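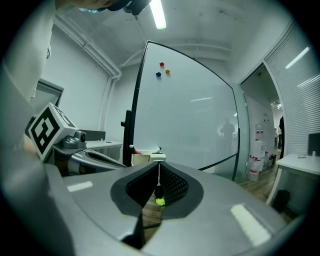 Wukcombe water main replacement to start in February

Work to replace the ageing water main beneath the centre of Wukcombe will begin in February, the district's supply company has confirmed.

Gallmont Water will lay 1,529 metres of polyethylene pipe between the Ekwueme Road pumping station and the junction with Mill Lane. The existing cast iron main has burst 11 times in the past two years, most recently outside the library, where the carriageway had to be closed overnight.

The contract has been let to Calari Civil Engineering, which completed a similar scheme on the eastern side of the town. Most of the new pipe will be drawn through the old main, a method known as slip lining. It needs an excavation at each end of a section and at each house connection, but no continuous trench. Two lengths where the old main changes direction sharply will be dug in full.

A total of 861 properties are supplied from the section being replaced. Each will be moved to the new pipe in turn, and the supply to a given property is expected to be off for up to four hours on the day of the transfer. Gallmont says cards will be put through doors beforehand with the date and the hours affected. Customers on its priority register will be telephoned as well, and bottled water delivered on request.

Nkechi Shehu, network manager at Gallmont, said the condition of the main had been assessed from samples cut out during repairs.

"The wall thickness has reduced by more than half in places," she said. "Further patching would keep it in service for a short time, but the rate of failure is rising and the leakage between bursts is too high."

The new pipe has a smaller bore than the old one. Shehu said modelling of peak demand showed no property falling below the company's minimum pressure, and that some houses at the top of Mill Lane should see a slight increase once the leaks are removed from the system. Pressure loggers will be left on hydrants at both ends of the scheme after completion.

Temporary traffic lights will be in use on Ekwueme Road from 9.30am to 3.30pm. Mill Lane will be closed to through traffic during the full excavation, with a signed diversion by way of Station Road. Access for residents and emergency vehicles will be kept open. The two bus stops nearest the library will be suspended for part of the work – temporary stops will be marked on the opposite side of the car park entrance.

Wilfredo Maglaya, site agent for Calari, said 37 parking bays would be taken out of use in stages, and that no more than a third would be unavailable at once. Noisy work, including the breaking of road surfaces, will not start before 8am.

Lead service pipes found between the main and the property boundary will be replaced at no charge. Pipework inside the boundary remains the owner's responsibility, although owners who replace their own section at the same time can apply to have the connection fee waived.

Permanent resurfacing will follow once the trenches have settled. Plans of the route can be seen at the library during opening hours.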